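Fidevach PG-2 Parallel Gripper: Replacement Finger Set and Wrist View Model

Supplied as a pair, left and right, with four mounting screws, two locating pins and one tube of rail grease. Fits the PG-2 and PG-2S bodies. Does not fit the older PG-1, which has a different pin spacing.

The finger set is the part of the PG-2 that wears first. Fidevach recommends inspection every 300 hours of running time and replacement at 3,000 hours, or earlier if the inner face shows grooves that can be felt with a fingernail. Cells that handle cast or sandblasted parts will reach that point sooner. Fingers must be changed as a pair. A new finger running against a worn one closes off center, and the grip point moves toward the worn side.

Before starting

Bring the arm to the service position and open the gripper fully. Switch the controller to manual, lock out the air supply and bleed the line at the wrist valve. The jaws can be moved by hand once pressure is gone. If they can't, the valve is still holding and the line must be bled again.

Changing the fingers

Remove the two screws at the base of each finger and lift the finger straight off its pin. Don't lever it sideways, which will bend the pin. Wipe the carriage face with a dry cloth and check that no grit is left in the pin hole. Old thread lock should be cleaned out with the tap supplied in the Dimari service kit.

Apply a thin film of grease to the rail and run the carriages end to end by hand several times. Fit the new finger over the pin, start both screws, then tighten them evenly to the value stamped on the carriage. Repeat on the other side.

Restore air slowly. Cycle the gripper 400 times with no part loaded, then check the screws again. If either one turns, remove it, apply fresh thread lock and refit.

Resetting zero

The controller stores a closed position for each finger set. After a change this value is out of date. Select Tool, Gripper, Learn Closed, and let the jaws come together on the gauge block. The reading is in encoder counts. A correctly fitted set on a new body reads 1,003. A small difference is normal on a used body and can be accepted. A large one usually means a finger isn't seated on its pin.

Wrist view model

Each finger set is supplied with a matching model file for the Mornstead cell simulator. The file replaces the gripper geometry in the simulated wrist view, so that the reach of the fingers can be checked before a program is sent to the cell. Screws and air lines are left out to keep the file small. Load the model with no part and no fixture first, and confirm that both fingers and the top of the palm are in view.

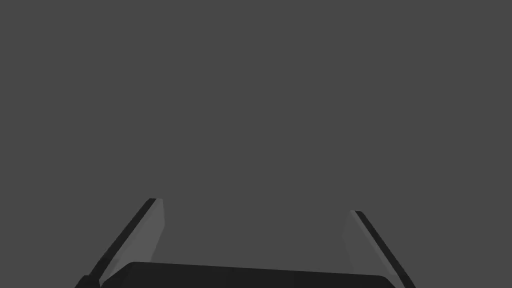

Do I have to load the new model if I'm only replacing worn fingers with the same type?

The existing model can stay in place as long as the part number on the new fingers matches the old one. Load the new file if the suffix letter has changed, as the tip length may be different.

Storage and handling

Keep spare fingers in the sealed bag until they are fitted. The inner faces are ground and will mark if the pair is left to rub together in a drawer. Opened grease should be used by the following October service or thrown away.

Service record

Write the running hours, the Learn Closed value and the finger part number on the card inside the controller door. The next person to open the gripper will need all of them. Blank cards are available from the parts desk; ask for Unathi Mabuza.

Ordering

Sold per pair. Single fingers are not supplied. Mounting screws can be ordered separately and should not be reused more than once. State the body serial number with the order so that the correct pin size is packed.

Related items
Jääskeläinen gauge block, PG series
Dimari service kit with thread tap
Fidevach rail grease, single tube
PG-2 wrist valve and seal set
PG-2S carriage pair
Locating pins, standard and oversize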